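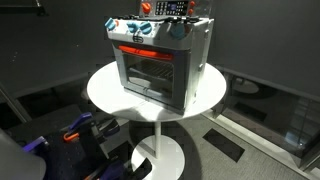

Little Kitchens, Big Shelf: My Toy Stove Gallery

August 2020

I have been collecting play kitchen stuff for nine years now, mostly ovens and stoves, and my sister Mercy Ogola finally talked me into putting it all on a page. There are 235 pieces if you include the tiny pans (I do!). I'm going to add photos slowly, because dusting each one takes me forever.

The oven at the top
My favorite for color, hands down. Four blue knobs along the front, orange ones up on the back panel by the keypad, and then that big red-orange handle on the door — I just love how cheerful it is against all the gray and white. The door has a tinted window and you can make out the rack inside, so of course I want to bake a plastic pie in it.

Where it came from
I got it in June at the Godow flea market for 20 dollars, after going back and forth with the seller over a box of Kikitz tea cups I didn't even want. I took the cups too. They'll get their own page.

Coming next
A Flotent sink with a pump faucet, and a pair of Ji toasters that I still need to clean up. If you had a play oven like mine as a kid, write and tell me what you cooked in it — mine was always mud soup, served to the dog.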